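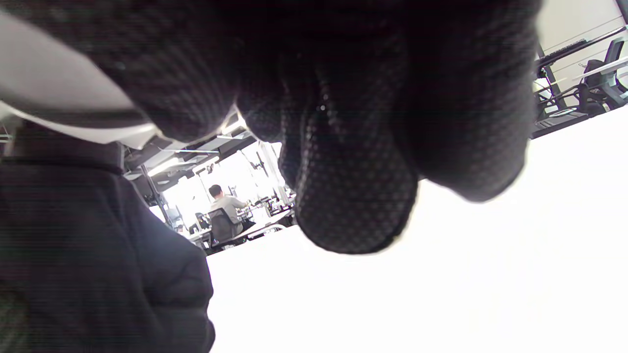
Clestevville fix-it mornings move upstairs for the winter

The Sunday repair morning, which has been squeezed into the back of the Pullari hall for as long as most of its regulars can remember, has a new home through the winter, in the carpeted office space above the Tusham shop on the main street. There are white tables, proper office chairs on wheels and, best of all according to the people who do the fiddly work, plenty of light.

The mornings are for small things, the kind that usually end up in a kitchen drawer with a promise to see to them some day. Think of the bolt that came out of the stroller, the nut that has seized on a bicycle lamp, the little fitting from a curtain rail. Helpers sit down with you at a table, put on their grip gloves (the dotted kind, so a tiny piece of metal doesn't go skating off across the floor) and have a patient go at it while you drink your coffee and chat.

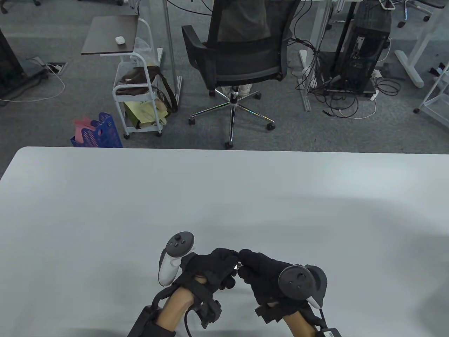

The chairs were the first thing Margus Lūse brought up when asked how the new room compares, saying that after 3 hours on a hall bench your back lets you know, and that a small nut is far easier to find on a white table than on the old brown ones, even if he does miss the hall's big teapot.

The teapot, we are happy to report, may be coming along later. In the meantime the Dambrauskienė bakery has offered to send over buns, and there is a box by the stairs for spare screws, washers and bolts of every size, so do have a rummage in your own jars at home before you come.
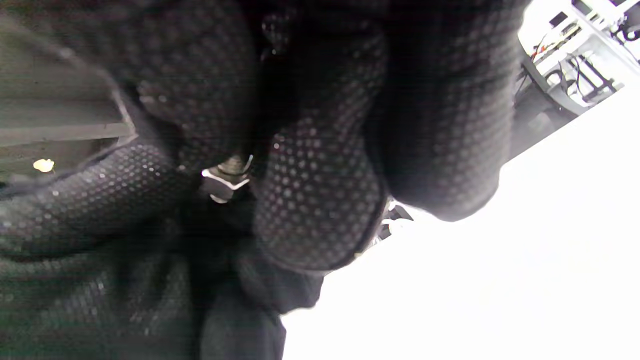
Bring the loose piece as well as the thing it belongs to if you possibly can, as matching a thread from memory is slow work even for the most cheerful helper. Anything too heavy to carry up a flight of stairs is best left until the group returns to the hall in spring.

Doors open at 8 on Sunday mornings, all through December and beyond, and there is no charge.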